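Skeltitz Opens Small Parts Kitting Service in Plirbridge

PLIRBRIDGE, March – Skeltitz has opened a kitting bench for small electronic parts at its Whitfield Road building. The service is meant for repair shops and small manufacturers that buy motors, cables and circuit boards in bulk and need them sorted into sets before assembly.
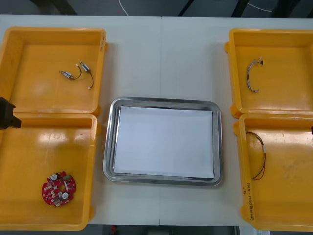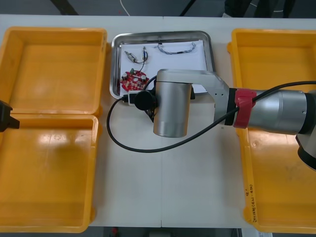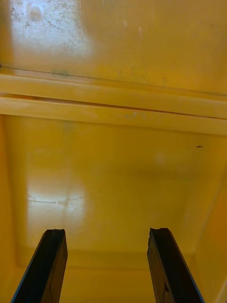 Orders start at 200 sets, and customers may send their own parts or have Skeltitz buy them. Each job gets a written parts list, which the customer signs before work begins. Stock is kept in yellow plastic bins, and the parts for a set go onto a steel tray lined with white paper. The paper is replaced at the start of every job. Finished sets are bagged, labeled and boxed by order number.

"Our customers were spending their mornings hunting for the right cable," said Senga MacKinnon, operations manager at Skeltitz. "They can now open a bag and start building."

The first customer is Mornar, a maker of desk fans, which has ordered 207 sets for its spring repair program. Delivery is in 2 shipments.

Standard turnaround is 3 weeks from receipt of parts. Rush work is priced separately. Shops with mixed or unlabeled stock can ask for a sorting quote first.

Price lists and order forms are available at the Skeltitz front desk in Plirbridge or by mail on request.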